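Foro Skanus › Aprendizaje por imitación › Recogida de demostraciones

Tema: ¿Cuántas demos de apilar cuencos hacen falta antes de perder la fe?

pinza_torcida
6 de febrero de 2024

Buenas. Llevo una temporada grabando demostraciones con la pinza de mano en la mesa de casa: coger la pila de vajilla, moverla, soltarla, vuelta a empezar.

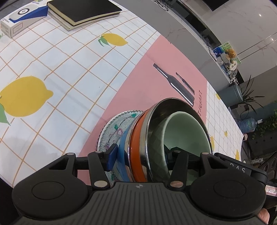 La tarea es sencilla de contar y bastante menos de aprender, a juzgar por la política que me ha salido. Tengo 19 sesiones, casi todas con cuencos de distinto material y color, y el modelo entrenado con ellas agarra la pila entera cuando quiero una pieza y una pieza cuando quiero la pila. Coherencia no le falta.

Dudas:
- ¿Grabáis siempre con el mismo mantel o lo vais cambiando?
- ¿Metéis vidrio desde el principio o lo dejáis para cuando el modelo ya se comporte?
- ¿Las demos en las que corrijo el agarre a medio camino se tiran o se quedan?

lodo_y_tensores
Las correcciones se quedan. Si solo le enseñas agarres perfectos, el día que llegue torcido no sabrá qué hacer y empujará la pila hasta el borde con una seguridad envidiable. Lo digo por experiencia propia y por dos platos de mi suegra.

El mantel, cámbialo. Yo grabé un mes sobre tela blanca y la política aprendió a localizar tela blanca.

Brunete_42
Discrepo con lo de las correcciones. Una cosa es recuperarse de un error y otra dudar tres segundos encima del cuenco mientras decides dónde pones el dedo. Lo segundo el modelo lo copia igual de bien, y luego tienes un brazo que medita.

Yo etiqueto: recuperación, dentro; titubeo, fuera.

lodo_y_tensores
¿Y quién etiqueta eso? Porque yo, a la cuarta hora, no distingo una recuperación de un titubeo ni de mi propia vida.

Brunete_42
Se hace al terminar cada toma, con el recuerdo fresco. Una tecla. Si lo dejas para el final no lo harás, eso te lo concedo.

mermelada.cpp
Sobre el vidrio: desde el principio, pero poco. En el proyecto Brorier lo dejamos para el final y hubo que repetir media colección. Las piezas transparentes y el acero brillante son justo donde la cámara de muñeca lo pasa peor, así que reservarlos para el postre sale caro.

Y otra pregunta, pinza_torcida: ¿la instrucción de texto distingue «coge la pila» de «coge el cuenco de arriba»? Lo que cuentas me suena más a etiquetas que a manos.

pinza_torcida
Pues… la instrucción es «ordena la vajilla». En las 19 sesiones.

mermelada.cpp
Ahí lo tienes.

Brunete_42
Le has pedido que adivine y ha adivinado. Yo no le echaría la culpa al modelo.

pinza_torcida
Vale, lo tomo con deportividad. Esta noche reescribo las instrucciones viendo los vídeos uno a uno. Planazo.

gripper_de_guardia
Llego con una opinión impopular: 19 sesiones en la misma habitación valen menos que 5 en habitaciones distintas. Da igual cuántos cuencos rotes si el fondo siempre es el mismo. Pídele la cocina a alguien. La gente la presta con una facilidad sorprendente hasta que ve el trípode.

lodo_y_tensores
Matizo: primero que funcione en una habitación, luego las demás. Si repartes desde el día uno y falla, no sabes si es la luz, la vajilla o tú.

gripper_de_guardia
Si solo funciona en una habitación, tienes un electrodoméstico empotrado. Pero entiendo el argumento.

mermelada.cpp
Los dos tenéis hilos enteros sobre esto. Busquen «Dotberg» en el foro, página 13 en adelante, y llévense merienda.

pinza_torcida
Actualizo, ya en marzo. Separé las instrucciones en tres: pila completa, pieza superior y pila sin la pieza superior. Quité los titubeos más vergonzosos y dejé las recuperaciones. Con los mismos vídeos, ya coge lo que le pido la mayoría de las veces. El plato de vidrio sigue siendo territorio hostil: cierra antes de llegar y se lleva aire.

Brunete_42
¿Filtraste los titubeos? Me doy por citado.

lodo_y_tensores
Y dejó las recuperaciones. Me doy por citado yo también.

mermelada.cpp
Para el vidrio, graba tomas con la luz de lado y acércate más despacio al borde. Y sube algún fallo, que con los aciertos no se puede ayudar.

pinza_torcida
Subo tres fallos mañana. Elegirlos me va a llevar un rato, hay mucho catálogo.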